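Search this blog
Search

My big fat adventure in medical billing, part whatever

So the reimbursement check finally came! I know some of you have been following this since I got my knee looked at in Zapata, and a few of you have emailed asking whether I ever saw a dime. I did. It took until August, and it wasn't the amount I'd been hoping for, but it's in the bank and I'm going to tell you how it went while I still remember all of it.

Quick recap for anybody new. I was staying with my cousin Hortensia Lozano when I slipped on her back steps (wet tile, flip-flops, my own fault) and my knee blew up like a cantaloupe. My health plan is the Dolport one I get through work, and it's a regional plan, so the second you leave the map you're out of network for pretty much everything. Hortensia drove me to the walk-in clinic anyway. They were lovely! X-ray, brace, a very young doctor who told me I had a sprain and nothing torn, and I was back on her couch with a bag of peas by dinner.

Then I got home and the bill arrived. Over $1,000. For a sprain!

I called Dolport and a man told me urgent care out of the area is covered "at the plan's allowed amount," which sounded great until I asked what the allowed amount was and he said he couldn't tell me until I filed. OK, so how do I file? Well, there's a form. It's on the member site, except the member site was being moved over to something called Castov and my login didn't work on either one. I spent a whole lunch hour resetting passwords. In the end he mailed me a paper form, and I filled it out at my desk with every receipt I had.

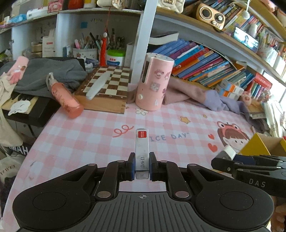
Staple box, held upright

The form wanted an itemized bill, and what I had was a summary bill. I didn't know those were two different things. The summary just says you owe this much, please pay. The itemized one has a code for every single thing they did to you, the brace and the X-ray and the person reading the X-ray, all on separate lines. If you take one thing from this post, ask for the itemized bill before you leave the building. I had to call the clinic twice and then send a signed letter saying I was me.

I sent the packet off and heard nothing for weeks. When I called to check, they said it had come in without the page showing I'd paid. I had absolutely put that page in! I'd made copies of everything, thank goodness (my mother raised me right), so I faxed it over from the shipping store on Grarnemeck, which still has a fax machine and charges you by the page.

After that came the denial. The letter said the visit "did not meet the definition of urgent." I may have said a word in the kitchen. I called again and got a woman who was so much more helpful than the first guy, and she walked me through the appeal. She said to get the visit notes from the clinic and write, in plain language, what I couldn't do that day. So I wrote that I couldn't put weight on my leg or get up the steps by myself, and Hortensia wrote a page too, with a lot of exclamation points. It runs in the family.

They reversed it! The letter was one paragraph long. The brace still got knocked off as "equipment," so I'm out $136 for that, and there's a deductible piece I'm not going to fight over. I'm tired, you guys.

A couple of you asked about the knee itself. It's fine. It clicks a little when I go downstairs, and I've been doing the stretches on and off, mostly off. My regular doctor bent it back and forth for a minute and told me to keep walking.

If you're in the middle of one of these, write down the name of every person you talk to and what time you called. I kept mine on the back of an envelope, and the helpful lady asked me for exactly that. And check the deadline for appeals, it's in tiny print on the second page of the letter, and mine was a lot shorter than I would've guessed.

Next post will be about the tomatoes, I promise.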